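# Unit 4: Recording demonstrations by hand and by remote control

Reading before the session: course notes, Units 2 and 3. Bring the lab sheet. Instructor for the practical part: Valentin Aigner.

## 4.1 Two ways of showing a task

In kinesthetic teaching, the operator holds the arm and moves it through the task while the controller compensates for gravity. Joint angles are logged directly. The method needs no extra hardware, and the operator feels contact forces through the arm itself. Its main drawback is that the operator's hands and forearms enter the camera view. A policy trained on such images may learn to depend on them.

In teleoperation, the operator stands clear and drives the arm through a second device. We use Pladon, a leader arm with the same joint layout as the follower. The images then contain only what the robot will see when it runs alone. The cost is weaker feel: on Pladon the operator gets no force feedback and has to judge contact by eye.

Kinesthetic teaching is used in Exercise 4A only. All graded recordings are made by teleoperation.

## 4.2 What is recorded

Each episode in the Nerkton logger holds:

- joint positions of the follower
- joint positions of the leader, stored as the action
- gripper opening, commanded and measured
- wrist camera images
- a text label for the task

Commanded and measured gripper opening differ whenever the fingers close on something solid. Keep both. The difference is the only sign of grasp force in the data, and students who drop one channel to save space usually have to record again.

## 4.3 The wrist view

The wrist camera moves with the gripper, so the fingers stay close to fixed in the image while the workspace shifts behind them. This gives good detail near the point of contact and poor knowledge of everything else. At low poses beside the toy kitchen, the camera looks at the sink from below: the basin and the gray drain pipe are in view, but of the inside of the basin only the sloping walls. The black cabinet opening gives very little texture, and the gripper plates in front of it are also black.

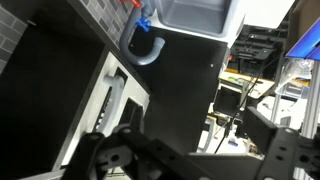 *Page last changed: August*

Three consequences for the operator follow.

1. Approach dark openings slowly. The edge between finger and background is weak, and position errors are hard to notice. Use the white side panel as the visual reference.
2. Do not rely on what lies beyond the kitchen. The bench on the right carries assorted small items that are moved between sessions. A policy that keys on them will fail the following week.
3. Bring the target into the wrist view before closing the gripper. If the operator can see the object only by looking past the robot, the recorded images do not contain the information behind the action.

The third point is the most common fault in student data. For graded episodes the operator watches the monitor feed and keeps the robot out of direct sight.

## 4.4 Episode quality

Start each episode from the home pose and end it with the arm at rest. Pauses at the start should be trimmed. Pauses in the middle should not, unless the whole episode is discarded - cutting them out leaves a jump in the joint data.

Vary the starting position of the object between episodes. Thirteen episodes from one position teach less than the same number spread over the counter.

Failed grasps may be kept if the operator recovers and finishes the task. Label them "recovery". The shared set from last term, Kaneko, has more than 900 episodes, and its recovery cases are marked this way. Episodes that end in a collision with the kitchen unit are deleted.

## 4.5 Exercises

**4A.** Record one drawer task by kinesthetic teaching. Play back the joint trajectory open loop and note where it departs from the demonstration.

**4B.** Record 14 teleoperated episodes of a task at the sink. Plot commanded against measured gripper opening and mark each grasp.

**4C.** Train the Zola baseline on your 4B data with a limit of 1,000 steps. Repeat with the right third of every wrist image masked. Compare the two and explain any difference with reference to Section 4.3.

Submit plots and a one-page report by Tuesday. Raw episodes stay on the lab machine.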